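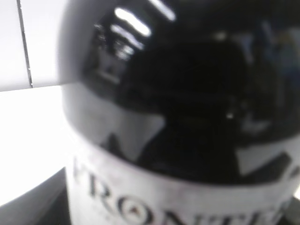

Dark glass, white label. Shoulder of the bottle.

Home | Forums | New Posts | Members | FAQ | Log In
Search this forum: Go Advanced

Home Winemaking > Bottles, Corks & Labels
Thread: Getting labels off — what are you all using??
Print this thread | E-mail to a friend

shedshiraz
16 Feb 2007
Right. Bottling the Tumance fruit in a few weeks and I've got a garage full of empties from the restaurant in Timville. Free, so not complaining. But the labels!! Half slide off in the laundry trough after an hour, the other half are on with some sort of plastic glue that laughs at hot water. Tried the paint scraper. Scratched two. What's everyone doing?

coldcellar_bev
Washing soda. Big scoop in a tub of hot water, leave overnight, labels are floating in the morning. Been doing it for years.

merlot_max
Washing soda is fine for the old style glue. Does nothing on the pressure sensitive ones, the sticker type. Those you want DRY heat. Oven at its lowest, bottles in cold, bring them up slow, peel from a corner while warm. Oven mitts obviously.

coldcellar_bev
I would not put glass in an oven and then handle it with wet mitts, just saying. Cousin lost a whole tray of preserving jars that way.

merlot_max
Who said wet mitts

gumleaf
Hair dryer does the same job as the oven and you don't stink the kitchen out. Then eucalyptus oil on a rag for the sticky bit that's left. Metho if you've run out of eucy. Wash well after or your first glass tastes like a cough lolly.

shedshiraz
Ok did 12 last night in washing soda. 6 came clean, the rest havent budged. So Bev and Max both right I guess. Hair dryer tonight.

Tridilia_hills
Unpopular opinion — just leave them on. Slap your own label over the top. I put 512 bottles through a season with the club and life's too short. Big label covers small label, done.

coldcellar_bev
You can always see the edge of the old one underneath! And then somebody picks at it at the table and its somebody else's chardonnay. No. Soak them properly.

Tridilia_hills
Only if you use cheap thin paper. Get the heavy stock. Anyway it's the wine they're drinking.

gumleaf
With Bev on this one. Gave a case to the inlaws at December with the old labels half showing, still hearing about it.

kegless
Careful with long soaks if there's any wine dried in the bottom, you'll want to rinse the insides straight away when you get them home. Dried crud is a worse job than any label. Bottle brush, percarbonate, rinse, rinse agian. And chuck anything with a chip on the lip, don't be a hero.

Also what are people using to stick new ones on? Glue stick lasted around 11 weeks in my cellar then they all curled.

merlot_max
Milk. Brush of skim milk on the back of plain paper, smooth it down with a tea towel. Holds for years and comes off in warm water when you reuse the bottle.

kegless
Milk?? Doesn't it go off

merlot_max
Never has. Thin coat. Wipe the extra.

Tridilia_hills
Mazurek sell a gummed paper, lick and stick like a stamp. Not cheap but neat. Wet sponge if you're doing a lot, learned that the hard way.

shedshiraz
Hair dryer worked on four, other two tore down the middle and left the white backing behind. Eucy oil sitting on them now. Will try the milk thing on the Tumance lot — got a spare carton anyway. Anyone know if it holds on a bottle that's been in an esky? Ice melt and all.

gumleaf
Doubt it

Print this thread | E-mail to a friend
Forums | New Posts | Top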